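Course Handout: Pattern Repeat and Wallcoverings
December
Prepared by Hinata Sugawara, Verkcombe School of Interiors

A repeat is the vertical distance between one point in a pattern and the next place where that point appears. Students must be able to find the repeat before they estimate any quantity of paper.

In a straight match, the design meets at the same height on every strip. In a drop match, each second strip is lowered, usually by half the repeat. The Skister sample book, held in the reading room, contains 12 papers of each type.

Waste increases with the size of the repeat. Where the wall height is 273 cm and the repeat is 50 cm, each strip of a straight match must be cut to 300 cm. The extra 27 cm is not always usable elsewhere, although short pieces may serve over doors.

Large botanical patterns on dark grounds require particular care at corners. Flowers and leaves on a brown ground:
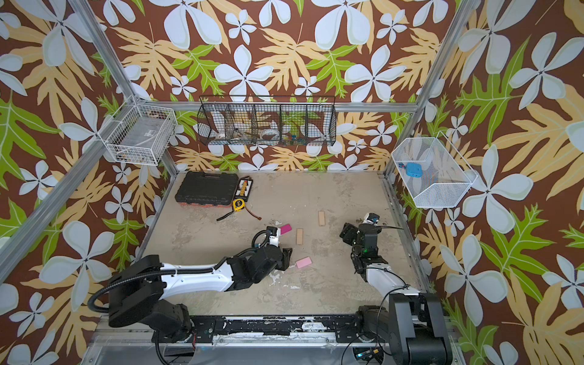
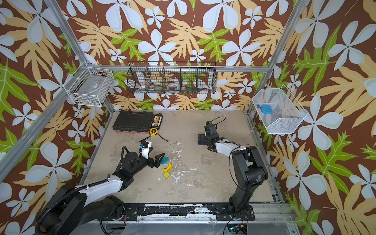
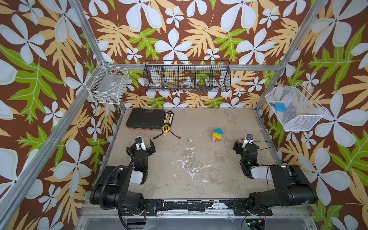

Corners are seldom plumb. Measure from the last full strip to the corner at three heights, add a small allowance to the widest figure, and cut the strip lengthwise. Hang the remaining piece on the next wall against a fresh plumb line. Any loss of pattern should fall in the corner least visible from the door.

For the next session, read the Oltora notes on paste and lining paper, and bring a completed cutting plan.

Comments

Kubo: Is the trimming allowance included in the 300 cm?

H. Sugawara: It is. Trim top and bottom from the 27 cm.

Student, evening group: The reading room copy of Skister is missing its last page.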